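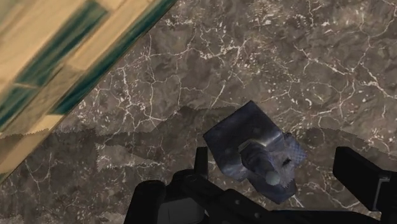 Florante Tan wants to know why we keep fussing with the simulator when there's a perfectly good workbench in the shop and a gripper that needs its second finger bolted on. Fair question, and I've had it from a few of you since the last newsletter, so I'll use my space this month to answer it properly.

The short version is that the simulator is where the arm is learning its manners. Pliseck (that's the arm, for anyone who joined over the summer) is still in pieces on the back shelf, waiting on a shoulder bearing and a decent power supply. The software side doesn't have to wait for any of that! We've had a white arm with a black gripper running in a virtual kitchen for most of the build, marble counter and all, and every evening we get on it teaches us something we'd otherwise have learned by chipping a real finger.

The biggest lesson so far has been about coming in from above. Our first grasp routine lined the fingers up with the middle of whatever was on the counter and went straight down. That's fine for a box. It's hopeless for anything crumpled or lopsided, where the middle of the outline may have nothing solid under it. So now the routine looks for two surfaces that roughly face each other, opens wide, stops a little short, and checks again before it goes any farther. It's slower, and I love it. Watching it hesitate and then shift over by a hair is the most alive this project has ever felt.

Shadows have been the other headache. The gripper throws a big dark patch on the counter right where we need to see, and the marble is all veins and speckles to begin with, so our edge finder went a bit wild. It kept reporting the border of the shadow as the border of an object. We tried turning the lights down in the simulator, which felt like cheating, and then put them back up and trained on the mess.

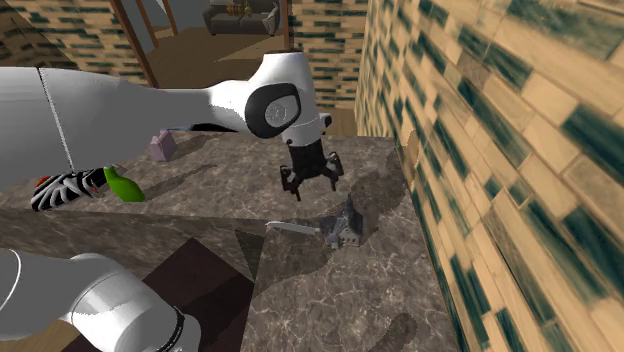
We also stopped giving it tidy things to practice on. A sneaker, a little model house and a green bottle shape lying on its side make for a much better evening than a row of identical cubes, and they fail in such different ways. The last batch was 400 attempts, with 35 of them thrown out because the arm started in a pose our real joints could never reach. That one's on me. I had typed the elbow limit in wrong and it was 25 degrees too generous. It's fixed in the shared folder now, so please pull the new file before you run anything.

Next up is the wrist. The Dimaculangan bracket we printed in the spring flexes when you lean on it, and I'd like to try a thicker version with the ribs on the inside. If you have time on the big printer and can spare an overnight slot, let me know. The cable run also needs somebody patient with a crimper.

Florante, the second finger is in the blue drawer with its screws taped to it, and the bench is yours any evening you want it. I'm hoping to have the shoulder turning under its own power by November.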